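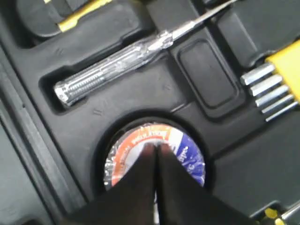 Case Repacking at the Plutavard Returns Bench: Status After 20 Weeks

The returns bench at Plutavard handles tool cases that come back from rental customers. Each case is opened, emptied where needed, checked against the kit list, repacked and closed. Until this spring all of those steps were done by hand at four stations. One station now has a robotic arm with a two-finger gripper, and the repacking step has been moved to it in part. The station is listed in the work orders as Polar.

In its first 20 weeks Polar processed 3593 cases. Of these, 148 were stopped and passed to a technician before the arm had finished. Most of the stops fall into two groups. In the first, a tool was lying partly under another tool and the gripper could not get a clean approach. In the second, the tool was in its recess but had not dropped to full depth, so the lid would have pressed on it at closing. Neither fault damages the case. Both cost time, and the second is easy to miss by eye.

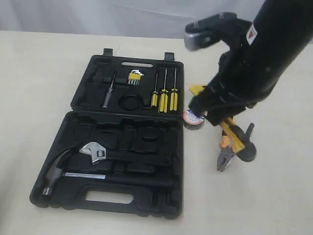
The gripper over loose tools beside an open case. The pliers and the roll of electrical tape are on the table, and the round recess in the lid is empty.

Tools differ a good deal in how well they suit the gripper. Screwdrivers are the simplest, as the handle is a consistent shape and the shaft gives the direction. The tape roll is harder than it looks. It has to enter a round recess with little clearance, and if it goes in at an angle it stays at an angle. The current routine sets the roll down flat, releases it and then presses once with closed fingertips. Pliers are picked by the handles. If they have opened on the table, the technician closes them and restarts the pick.

Barbara Kozłowski maintains the kit lists. Her work has changed more than anyone's. A kit list used to be a single sheet with part names and a check column. It now also holds the recess position, the placing order and the grip width for every item, and a supplier change to a handle means a new entry before the case can run. When Głowacki changed the molding on its standard insert in April, the lists for that insert were out of use for 2 shifts. The purchasing group now sends her a sample insert before an order is confirmed.

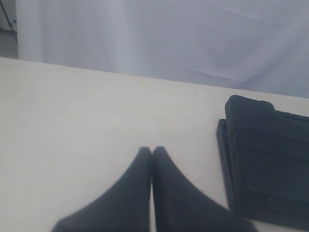
View from the wrist camera, fingers empty and the left side of the tabletop clear.

The wrist camera picture is shown on a screen at the station and stored with the case record. It is used mainly for fault finding. When a case is stopped, the technician can step back through the stored pictures to the last good placement and restart from there, which avoids emptying the case. The fingers take up a large part of the lower view, so small items close to the gripper have to be checked from a second camera beside the table. Bronisława Kaczmarczyk, who leads the bench, has asked for that camera to be raised. The arm blocks its line of sight to the lid section during some placements.

Staffing at the bench is unchanged. The distribution of tasks is different. The two technicians who used to repack at this station now divide their time between inspection and recovery. Inspection covers jaw wear, shaft straightness and the condition of the voltage testers, and all of it is still done by hand. Recovery means clearing stopped cases. Recovery was first assigned to whoever was nearest, and this caused arguments over interrupted inspections. It is now a named duty that changes at the midshift break. 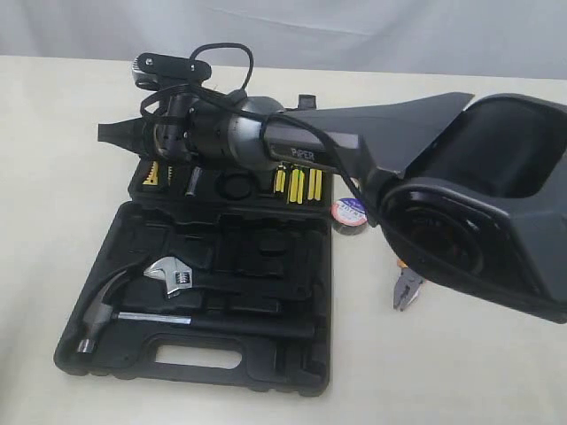

The arm across the lid section, with the hammer and adjustable wrench in the base. Tape and pliers are outside the case, at right.

Several technicians have reported less wrist strain from seating tools in tight recesses. The same people report more standing, as inspection is done at a higher table. Two stools of adjustable height are on order. There have also been complaints about the pace of the station. The arm is slower per case than an experienced packer, and a technician waiting for a release has little to do in the interval. Kaczmarczyk has moved the label printing to this station to fill the gap – a partial fix, in her view, until inspection can be brought closer.

Janico cases will not be moved to the arm for now. Their inserts are soft foam and the recess edges shift under pressure. They stay at stations one and two.

Requests for changes to a kit list go to Barbara Kozłowski in writing, with the insert number. Stopped cases should be left open on the table until the record has been saved.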